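Why Does Marble Have Stripes?
3/3/18

Have you ever put your finger on a marble-patterned tabletop and followed one of the pale lines, the way you would follow a river on a map?

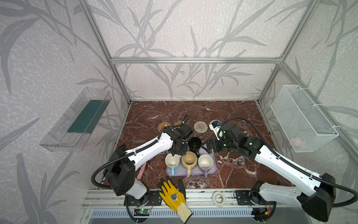 Those lines are called veins, and they have a long, slow story behind them (get comfortable, because we have to go back to the bottom of the sea!).

Marble starts out as limestone. Limestone is made mostly from the shells and skeletons of sea creatures, many of them tiny. When they died they sank and piled up, layer on layer, until the bottom layers were squashed into rock. Sometimes mud, sand or bits of iron got mixed in too, a little like crumbs falling into cake batter.

Then, in some places, the ground moved. Big pieces of the Earth's crust pushed together, and the limestone was shoved deep down where it is terribly hot. The rock didn't melt, but it got so hot and so squeezed that its grains grew into new crystals that locked tightly together. Now it was marble.

And the colors? Pure marble is white. Iron can turn it red, pink or brown, and other minerals can make it green or gray. White veins often form when rock cracks and water trickles through, leaving a mineral called calcite behind until the crack is filled up again.

People love the look so much that they copy it on paper, on plastic and even on the covers of books. If you want to know whether a piece is real stone, ask a grown-up first, then lay your hand flat on it. Real marble usually feels cool, even in a warm kitchen.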